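4.2 Counters beside the basin

Of all the surfaces we looked at, the strip of counter next to a bathroom basin gave us the most to think about, and it was the part of the study we enjoyed most. It is small, it gets used by everyone in the home, and almost everything on it is put down in a hurry. Across the 95 homes in the Pakarlow set, 447 visits to the basin were coded by two of us (Okeke and Štěpánek), working separately and then comparing notes. Visits under 15 seconds were left out, as in Section 3.

Drinking glasses turned out to be wonderful markers of habit! Toothbrushes have a cup and soap has a dish, but a glass has no home of its own on most counters, so people must make a fresh choice every time they let go of it. We coded three things for each glass: how far it stood from the basin, how close it was to the wall, and whether its nearest neighbor was another glass. Distance from the basin was judged from the rim and not from the faucet, following the counter maps drawn up by Babalola for the earlier Jetero kitchens (see Appendix B for the two cases where the rim could not be found).

Pairs of glasses were especially interesting. When two glasses of the same color are out together, people tend to treat them as a set, and a glass that has been picked up is usually put back near its partner even if there is free counter elsewhere. We called this "pairing back." It was strongest on plain counters with nothing else to steer by, and weaker where a tray or shelf offered an easy spot. One person in the Ogunleye group told Hsieh that a glass on its own "looks like somebody forgot it," and we have not found a better way to put it.

Grip also mattered more than we had guessed. A one-handed grip nearly always went with a quick set-down, often close to the basin rim. With a two-handed grip, the glass tended to be lowered more slowly and moved again in small nudges before it was let go. We coded a grip as two-handed only if both hands were on the same glass, so holding one glass in each hand went into a separate group of 20 visits. Figure 6 gives a case of the first kind, with the second glass standing free near the back of the counter.

Figure 6. Two-handed grip on the left of two translucent green glasses, on a cream counter to the right of the basin. HOT and COLD placards are set in the tile behind.

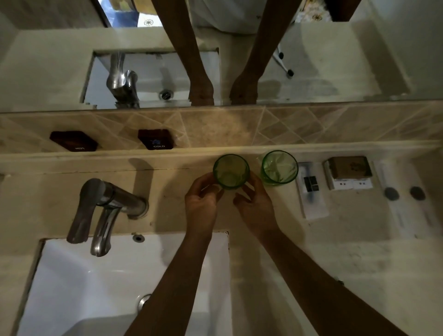

4.3 Shelves and ledges above the counter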